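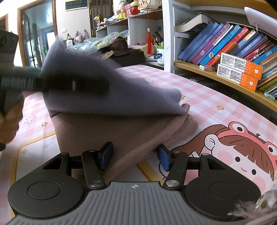

图1 针织衫折叠台面。前方为已叠好的棕紫色毛衣，后方灰紫色毛衣处于提起状态，衣身下垂部分搭在前者上方。

Plollutix 衣物整理图册：针织类，折叠与码放

本页收录针织类衣物的台面折叠。图片下附简短说明，页面后半部分为尺寸约定、操作顺序和存放记录，供对照使用。梭织衬衫、裤装和床品另有页面，不在此列。文中所称“毛衣”泛指套头或开襟的中厚针织上衣，不区分羊毛、腈纶或混纺，材质以衣物洗标为准。

图注补充

颜色：两件毛衣色相接近，一件偏棕，一件偏灰。同批整理时按明度分组，棕紫归入深色组，灰紫归入中间色组。人工光源下两者差别会缩小，分组以日光下的目视结果为准。

台面：粉白格桌布，靠前沿有一道黄色条边，布面印有白花、黄色星星和戴粉色青蛙帽的卡通女孩。格纹可作为折叠时的对齐参照，肩线与横格平行即可，不必另画基准线。图案部分不作参照。

衣堆：折叠后的衣物正对操作位置，码放整齐。

台面要求

针织衣物折叠对台面的要求低于衬衫，但有几点需要固定下来。

台面应能平铺一件完整展开的上衣，两袖向外伸直时袖口可以悬出台面，衣身不可悬出。衣身悬出后下摆受自重牵拉，折线会向外偏，叠出的衣堆呈梯形。

桌布应为织造布面或摩擦力相近的覆面。光滑台面上，针织物第一次对折后容易整体平移，需要反复校正。桌布四周用夹子或重物固定，固定点避开操作区。

桌布接缝、条边凸起处不宜放衣物底层。厚针织受影响不大，细针距的薄衫放置过夜后会留下压痕。

照明从侧上方来，便于看清针织物表面的起伏。正上方直射时绒面反光均匀，皱褶不易辨认。

折叠尺寸

图册内的针织类统一按以下约定执行：

成品宽度：以收纳盒内宽减去一指为准。本页使用 Zundus 浅盒，盒内一排放两叠。
成品长度：不超过盒深。超出时增加一次横折，不压缩衣物。
每叠件数：中厚毛衣上限为 4 件，粗针厚款减半，薄衫不受此限，以盒盖能自然合上为准。
领口朝向：统一朝盒子开启的一侧。
开口边：袖子和下摆的开口边一律朝内或朝下，外露一面为完整折边。

宽度优先于长度。宽度不一致的衣堆在抽取中间一件时会带动上下两件，长度不一致只影响外观。

操作顺序

一、检查。翻看袖口、腋下和领圈，线头挑回反面，毛球先处理。口袋内物品取出。需要修补的单独放置，不进入折叠流程。

二、铺平。双手提住两肩，将衣身轻抖一次，正面朝下放在台面上。抖动幅度以衣摆展开为限。湿重或刚晾干不久的毛衣不抖，直接平铺。

三、理平。手掌从衣身中线向两侧推，到侧缝为止。针织物不要向外拉，推平后等片刻，让线圈自行回位。罗纹下摆本身内收，宽度小于衣身属于正常情况。

四、折袖。左侧缝向中线折入，折入量取成品宽度与衣身宽度之差的一半。袖子随侧边折过来后，再沿袖根向下折，袖身与侧边平行。右侧相同。两袖在背面不重叠最好，肥袖无法避免时，先折的一侧略向下错开。

五、横折。从下摆向上折第一次，折至衣长的三分之一处，再折第二次，与肩线对齐。短款只折一次。高领先将领子翻下，压在肩线以内。

六、翻面。双手托底翻转，正面朝上。翻转时两侧夹持力应相等，夹在折边上，不夹单层。

七、校边。两侧同时向内轻推，使上下层边缘对齐。推到对齐即停，继续施力会让中间拱起，拱起后需要拆开一次横折重做。

八、入叠。新叠好的一件放在前一件上方，前后调换方向一次，厚的领肩部分交错开，整叠高度趋于一致。

相邻两件同时处理的情况

台面宽度有限时，下一件毛衣会在上一件尚未移走时展开。可以这样做，前提是已叠好的一件放在台面靠前位置，下一件从后方展开，衣摆落下后再整体向后拖离。拖动时抬起前缘，避免两件针织物表面摩擦。深浅色差较大或绒毛较长的两件不按此方式处理，浮毛会互相附着，清理时间超过移走一次衣堆的时间。

兔毛、马海毛一类长绒衣物排在最后，完成后用粘毛滚筒走一遍桌布，再开始下一组。

常见偏差

衣堆一侧高：两侧折入量不等，或两袖叠在同一侧。拆至第四步。
前端翘起：第二次横折未与肩线对齐，领口顶住折边。拆至第五步，领子重新压平。
中间拱起：校边过度，或衣身理平前已经折袖。
抽取时散开：开口边朝外。翻转方向即可，不需要重叠。
侧边出现波纹：理平时向外拉伸，线圈未回位。静置后多数可恢复，罗纹边恢复较慢。

分类与标签

标签贴在盒子短边，内容依次为类别、厚度、颜色组，不写季节。按季节标注的盒子在换季时需要全部重贴，按厚度标注的不用动。颜色组只分深、中、浅，花色衣物按底色归类，底色无法判断时归中间组。

Girkness 标签纸的背胶在布面盒上附着力不足，边角会先翘起，布面盒改用挂牌。硬质塑料盒和涂层纸盒没有出现这个问题。

Carhuamaca 系列的粗针开衫带有木扣，扣子会在相邻一件上留下圆形压痕。折叠时扣上全部扣子，扣面朝下，与下一件之间垫一层无酸纸。拉链款同样处理，拉头收到领口端。

存放

针织类全部平放，不悬挂。盒内不填满，上方留出一掌的高度。雪松木片放在盒角，不直接接触浅色衣物；樟脑制品与塑料扣、亮片和涂层印花分盒。

长期存放的盒子在四月开盖通风一次，同时把每叠最下面一件换到最上面。折线位置在重新叠放时错开一指，避免始终折在同一处。开盖选在上午湿度较低的时段，雨天顺延。

真空袋不用于本类衣物。蓬松度高的针织压缩后体积确实减小，取出后恢复所需的时间长，粗针款的花纹部分有时不能完全复原。

图册编号与统计

Plollutix 图册目前共收图 1354 张，其中针织类将近 200 张，其余为梭织、床品、鞋包和收纳容器。编号按类别连续排列，不按拍摄时间排列，页码调整后旧编号继续有效。

单图说明限两行，超出部分放入页面下半部分，与本页的处理方式相同。图片长边统一为 2000 像素，网页内显示尺寸由浏览器决定，放大查看请打开原图。

色彩未作校正，衣物颜色的文字描述以图中所见为准，不对应任何品牌色号。

同类页面
针织类：开襟与带扣款
针织类：高领与堆领
针织类：薄衫与细针距
梭织类：衬衫、罩衫
配件：围巾、帽子、手套
容器：Zundus 浅盒与深盒的内部尺寸对照

返回图册目录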